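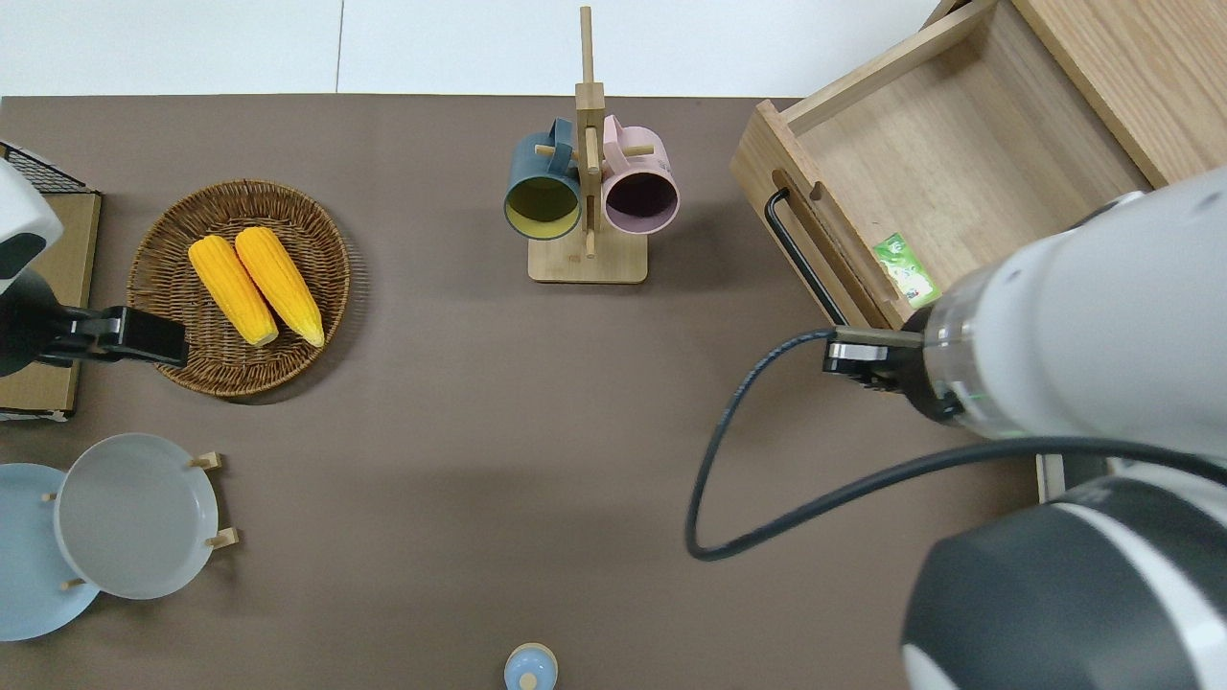
Where Does Corn Come From?

A Jomlow Learning explainer for readers in Years 3 to 5

We use cookies to remember your reading level and to count visits to this page. By continuing to read, you agree to our use of cookies. Manage settings.

Corn is one of the most widely grown plants in the world. People eat it fresh, dried, ground, popped and pressed into oil. Farm animals eat it too. This explainer describes what an ear of corn is, how it grows, and how it is kept and cooked at home. Words in capital letters are explained in the word list at the end.

What is an ear of corn?

The part of the plant that we eat is called an ear. Two yellow ears are lying side by side in the round wicker basket tray at the top of this page. Their surfaces are bumpy, and the bumps run in rows. Each bump is a KERNEL. A kernel is a seed, and if it is fully ripe and dry it can be planted to grow a new corn plant.

The kernels are attached to a firm centre called the COB. The tip of an ear is often paler than the rest, as it is on both of these ears. Kernels near the tip are usually the last to form, and they may stay small.

An ear of corn nearly always has an even number of rows. You may find 14, 16 or 18 rows on an ear, but it is unusual to find 15. The rows form in pairs while the ear is still very small and hidden inside its leaves. A large ear may carry over 615 kernels, although many ears have fewer.

Is corn a vegetable, a fruit or a grain?

The answer depends on who is asking. A cook calls fresh sweet corn a vegetable and serves it with dinner. A farmer who grows corn to be dried and ground calls it a grain, like wheat or barley. A scientist who studies plants will explain that each kernel is a kind of dry fruit with one seed inside. All of these people are correct.

Corn belongs to the grass family. It is related to the grass on a school oval, although it grows much taller. Many corn plants are taller than an adult.

In many countries corn is called maize. In Australia, people often say "maize" for the crop that is dried for grain, and "corn" or "sweet corn" for the kind that is eaten fresh.

How does corn grow?

Corn needs warm soil, plenty of sunshine and regular water. The seed is planted in spring. A green shoot appears first, and then long leaves unfold one after another from a thick stem called the STALK.

When the plant is tall enough, a feathery part opens at the very top. This is the TASSEL. It makes a fine yellow dust called POLLEN. Lower down on the stalk, the young ears begin to form. Each one is wrapped in green leaves called the HUSK, and soft threads called SILK hang out of the end.

Every thread of silk leads to one place on the cob where a kernel may grow. The wind blows pollen from the tassels onto the silk. When a grain of pollen lands on a thread, the kernel at the other end of that thread can begin to grow. If a thread receives no pollen, there will be a gap in the row.

Corn depends on the wind, so gardeners plant it in a block instead of one long line. A block of 40 plants in the school garden at Drurnis Primary is arranged in 5 short rows of eight, so that pollen from one plant has a good chance of reaching another.

Sweet corn is picked while the kernels are still soft and full of juice. Gardeners look at the silk, which turns brown and dry when the ear is nearly ready. In the southern parts of Australia, much of the crop is ready between January and April.

Why is sweet corn sweet?

Young sweet corn kernels contain a large amount of sugar. After an ear is picked, the sugar slowly changes into STARCH, which does not taste sweet. Warmth makes this change happen faster. Fresh corn therefore tastes best when it is eaten soon after picking. If it must be kept, it should stay in the refrigerator with the husk on.

A basket is a pleasant way to bring corn to the table when it is about to be cooked or shared. Air can move through the gaps in woven baskets, which suits onions and other foods that keep well in the open. Fresh corn should not be left in a warm room for days.

Different kinds of corn

Sweet corn is soft and juicy. It is eaten on the cob, or the kernels are cut off for soups, salads and fritters.

Popcorn has a very hard outer layer. There is a tiny amount of water inside each kernel. When the kernel is heated, the water turns to steam, the steam pushes outwards, and the kernel bursts open.

Flour corn is dried and ground. It may be made into tortillas and other flat breads.

Dent corn has a small dip in the top of each dry kernel. Much of it is fed to cattle, pigs and poultry.

Corn is not always yellow. It may also be white, red, blue, purple or nearly black, and some ears have several colours at once.

Cooking corn on the cob

Ask an adult to help with this activity. Boiling water and hot pots can cause serious burns.

1. Wash your hands with soap.
2. Pull off the husk and the silk. Put them in the compost.
3. Rinse the ears under cold water.
4. Ask the adult to bring a large pot containing 2,000 millilitres of water to the boil.
5. Ask the adult to lower two ears into the pot with tongs.
6. Cook until the kernels are tender. Young, fresh ears need only a few minutes.
7. Let the corn cool on a plate before you pick it up.

Something to try

Draw the outline of an ear of corn on a sheet of paper and label the kernels, the cob, the husk and the silk. When you next have corn at home, count the rows before you eat it and write the number beside your drawing. Compare your number with those of your classmates.

Word list

COB: the firm centre of an ear of corn.
HUSK: the leaves wrapped around an ear.
KERNEL: one seed of corn.
POLLEN: fine dust that a plant needs to make seeds.
SILK: the soft threads that grow from an ear.
STALK: the thick stem of the plant.
STARCH: a food that plants store in their seeds.
TASSEL: the feathery part at the top of the plant.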